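The Solberg gripper cost more than my car, and on the first morning it could not pick up a fork.

I was hired at Fledstead to write down what happened. The plan was simple enough to fit on a card. Two grippers, the Solberg and the Kirari, would sort plastic cutlery into a holder, and a person would do it first so there was something to compare them to. The person was me. The salesman from Prestby called this the baseline. I called it setting the table. 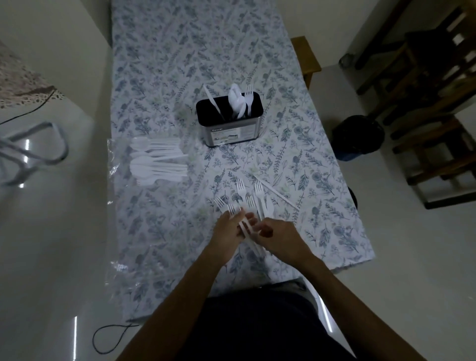

Forks, by hand, at the near end of the table.

The Kirari went second, with its soft fingers and its brochure. It scored 62 out of 80 on spoons. Prestby sent over a cake. I asked how many of the 62 had been lying on their own with space on every side, and the room went quiet in the way rooms do when the answer is 62.

"Piles are a later phase," the salesman said. 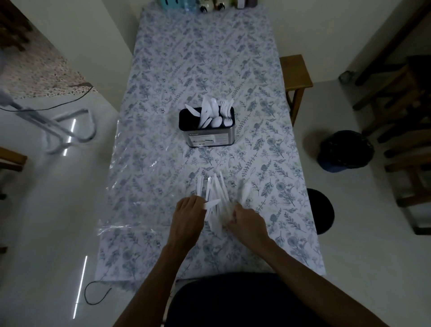
I had seen later phases before. One was due in June and was still due. So I went back to my pile and kept at it - knives, forks, whatever came up between my fingers - and tried to notice how I was doing it. I couldn't say. My thumb seemed to know things and wasn't telling.

The Solberg, on knives, got 19. They changed the pads and it got 19 again.

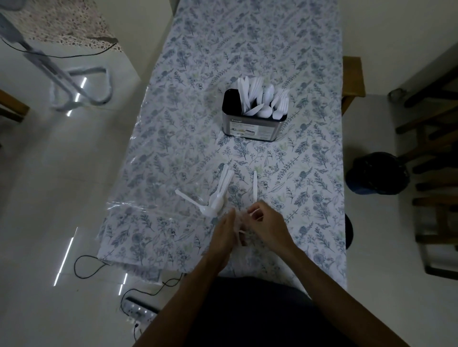
Photo: Fledstead bench trials, head camera

On 11/22/24 they asked me to sign the report. It said both grippers had shown promise on household items. I crossed out promise and wrote spoons. Somebody typed it back in before lunch, and the Kirari order went through that afternoon, unit 3012, fingers included.

They kept me on for the forks.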